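Vastton 448 Fabric Steamer
Section 4: Setting Up and First Use

4.1 Before You Begin

Read this section in full before connecting the steamer to a power outlet. The instructions apply to the Vastton 448 with the standard hose and the small brush head. Owners of the upright kit should also consult the leaflet packed with the pole.

Check that the following parts are present: main unit, water tank, hose, steam head, small brush head, drip cloth. If a part is missing, contact the Britex service desk and quote order code 1493.

4.2 Choosing a Location

1. Place the main unit on a level, dry surface that will not be harmed by heat or moisture.
2. Leave a clear space on all sides so that the vents are not covered.
3. Keep the power cord away from walkways and do not run it under a rug.
4. Do not use an extension cord.

CAUTION: The steamer must stand upright at all times while it contains water. Do not place it on a bed, sofa or carpet with a deep pile.

4.3 Filling the Tank

1. Turn the power switch to OFF and unplug the unit.
2. Lift the tank straight up by its handle.
3. Unscrew the cap and fill with cold tap water to the MAX line.
4. Replace the cap by hand. Do not use tools.
5. Lower the tank into the unit until it clicks.

NOTE: In hard water areas, use equal parts tap water and distilled water. Do not add scent, starch, vinegar or any cleaning product to the tank.

4.4 First Heating

The first tank of water should be steamed away before any fabric is treated. A slight odor during the first use is normal and will fade.

1. Attach the hose and the steam head. Turn the collar until the arrows line up.
2. Plug in the unit and set the switch to LOW. The amber light comes on.
3. Wait for the green light.
4. Point the steam head toward an open sink and hold the trigger in short bursts until the flow is even.
5. Switch off and allow the unit to cool for 20 minutes before removing the head.

WARNING: Steam can cause serious burns. Never point the head at people or animals, and never treat clothing while it is being worn.

4.5 Plush and Pile Fabrics

Fuzzy fabrics need less steam than flat ones. Too much moisture will mat the fibers and may soak the filling of cushions and stuffed animals, where it dries slowly. Check the care label first. Items marked "surface wash only" may be steamed on LOW with the small brush head, provided that the outer fabric has been tested on a hidden area.

1. Brush the pile lightly while it is dry.
2. Keep the head a hand's width away from the fabric.
3. Pass over each area once and move on. Do not hold the head in one spot.
4. Lift flattened pile with the brush while it is still warm.
5. Leave the item in moving air until the filling is fully dry. 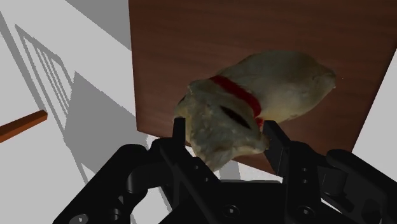 One owner in Bélanger wrote to ask whether a second pass would do any harm, as the seams of an old stuffed bear had stayed flat after the first. She had waited overnight between passes and found that the pile came up better once the filling had dried.

A second pass is permitted on that basis. Allow the item to dry completely first, and keep the setting on LOW. Glued eyes, noses and trims should be covered with a dry cloth during both passes, as heat may soften the glue.

4.6 Protecting Wood Surfaces

Hot water may drip from the hose collar during long use. Bare, waxed or oiled wood can be marked by a single drip, and dark finishes tend to show white rings. If the unit must stand on wood, the following steps apply.

1. Place the drip cloth flat under the main unit, with the rubber side down.
2. Lay a Vosstead heat mat, or a similar mat, where the steam head will be set down.
3. Wipe up water at once, working along the grain.
4. After use, lift the unit and check the surface beneath it.
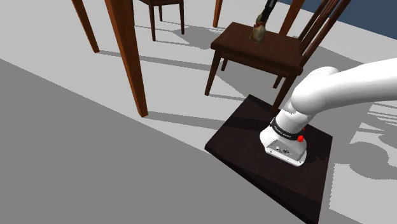 Figure 4-2. Dark wooden platform with beveled edges and a subtle grain.

NOTE: Edges and corners often have a thinner finish than the top. Keep the hose from resting against them.

4.7 After Each Use

1. Turn the switch to OFF and unplug the unit.
2. When the unit is cool, empty the tank - water left standing will leave scale.
3. Drain the hose by holding it straight above the sink.
4. Coil the hose loosely and hang it on the rear hook.
5. Leave the tank cap off overnight.

For descaling, see Section 6. For replacement heads and seals, see the parts list inside the back cover.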